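**Litter-scooping cell: grip slip on the scoop handle**

The scooping task was paused on Monday after the arm lost its hold on the scoop in the middle of a lift. No one was hurt and no hardware was damaged. The task stays paused until the changes listed at the end of this item are in. The tray, the pink-and-white bin and the wrapped handle are all part of the standard layout. 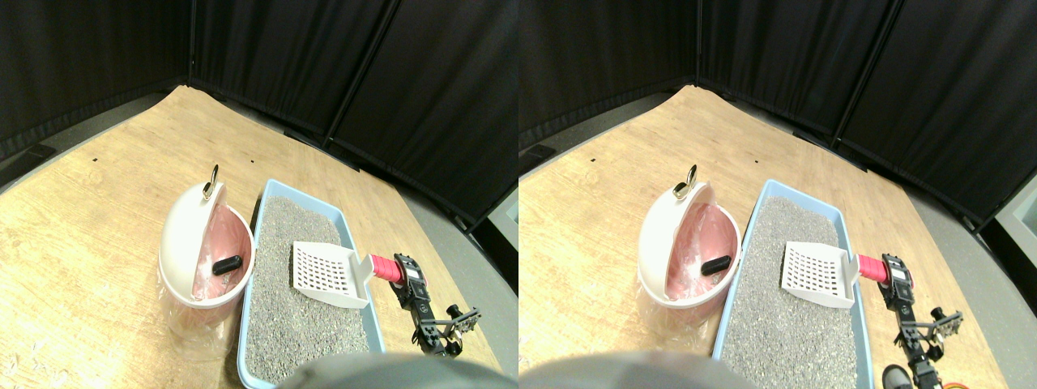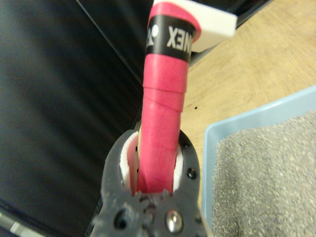
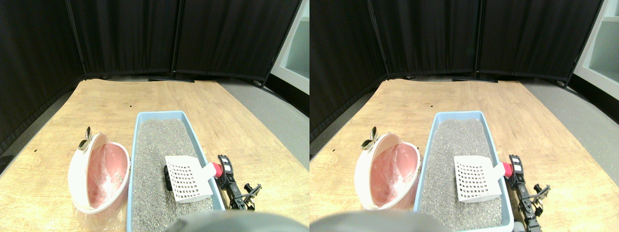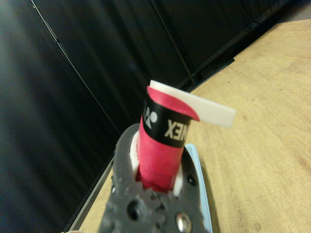
Wundex Manipulation Group — Treloar building, ground floor

**What failed.** The arm took the scoop by its handle, pushed the blade into the litter and began to lift. During the lift the handle rotated between the jaws. The blade tipped, the load went back into the tray, and the arm carried on to the bin and ran its dump motion with nothing to dump. The controller logged the cycle as complete. The same thing happened on 3 of 278 cycles in the run, and in none of them did the software raise an alarm.

**Cause.** There are two contributing faults. The first is mechanical. Overgrip tape gives good friction along the handle but compresses under load, and the pads then hold a softer, rounder section than the one we tuned for. A full blade puts a twisting load on that section, and the closing force was set using an empty scoop.

The second fault is in the grasp check. Bevisar, our cell controller, reads jaw opening once after closing and treats any value inside the window as a good grasp. A handle that has turned in place has nearly the same width as one that has not, so the check passes. It is also never repeated after the lift. We had assumed Druvlow, the motion planner, would flag the change in load at the wrist. It does not — that signal is recorded but not used.

**Safety note.** A false "complete" matters more than spilled litter. On the second event an operator saw the cycle end and reached toward the tray to level the litter while the arm was still returning. The stop button was pressed in time. Cycle status is not a safe-to-enter signal. Press stop, wait for the arm to hold still, then reach in.

**Changes before restart**

- Closing force to be set again with a loaded scoop.
- Jaw opening and wrist load to be read after the lift as well as after closing. A mismatch stops the arm.
- Tape to be inspected at the start of each shift and replaced if the seams have shifted.
- Status text to read "motion ended" until the load check has passed.

The first two items are on the test branch. The status text is waiting on a Bevisar update, expected in March. Logs for all the slip events are in the shared fault folder, filed under the cell name. If you have seen a handle turn in the jaws on another task, add the log there, even if the cycle finished normally.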